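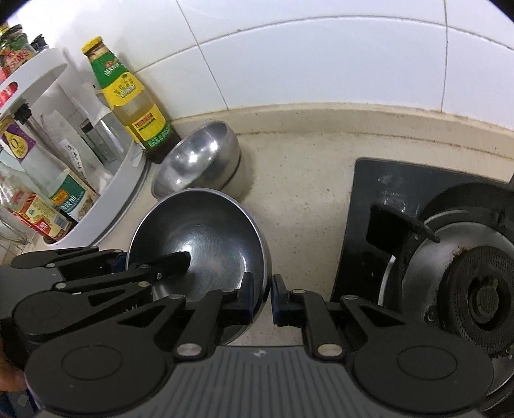
Vitória Antunes told me it would be out of a job by spring, and then so would we, and she went right on peeling garlic while she said it. I loved her for that. She had been in the prep kitchen at Pakham longer than the ovens had, and she could give you the end of the world in a voice for ordering onions.

I was the one who had signed up first. I should admit that. When Tulard put the sheet on the wall by the time clock, asking who wanted to spend part of the shift teaching with the grippers, I wrote my name so hard the pen went through. Twenty years of the same bowls and the same spoons, and somebody wanted to know how I did it! My own kids never asked.

So we got the training kitchen, the little one with the gas stove, and we took turns. You held the gripper in your fist and did your work through it. Pick up the bowl by its rim. Set it down. Tip it. Bring it back level. Then once more, slower, with the pads turned the other way. We did 60 of those before lunch on my first day and I went home with my forearm buzzing like a fridge, and I couldn't stop talking. My husband ate his soup and said "huh" in the right places.

What got me was how stupid I was at it. I've tipped bowls since I was tall enough to see into one, and with that thing in my hand I was a toddler. I had to think about my wrist. I had to think about where the weight goes when the batter slides, and I found out I'd known it all along, in the heel of my hand, and had never once had a word for it. By the second week Vitória and I were arguing about rims on the bus. She grips low. She is wrong, but she's wrong beautifully.

The machines came up from Boateng in November, 2 of them, and went in at the end of the line where the dented table used to be. Everybody found a reason to walk past. The first one reached for a bowl, stopped short, rolled its wrist a little to the left and took it low on the rim.

"That's me," Vitória said. She still had her apron bunched in one fist. "Look at it. That's my bad shoulder."

And it was! She rolls left to spare the shoulder, always has, and now a machine with no shoulder to speak of was doing the same. She made it do it 6 more times. Then she called over the girls from packing so they could see.

They didn't let us go by spring. I won't say nothing changed. The night shift got smaller, and the people who went to days complained about the light, and Dario took the money and bought a van. The job on the line is half watching now. You carry a tablet with Nondavix on it and it pings when a bowl comes up strange, and you go over and show it again with the gripper while the sauce waits. I'm good at it. I like going over. I like the minute after, when it tries.

Some mornings Vitória gets there before me and I hear her from the lockers, scolding it in Portuguese about the garlic.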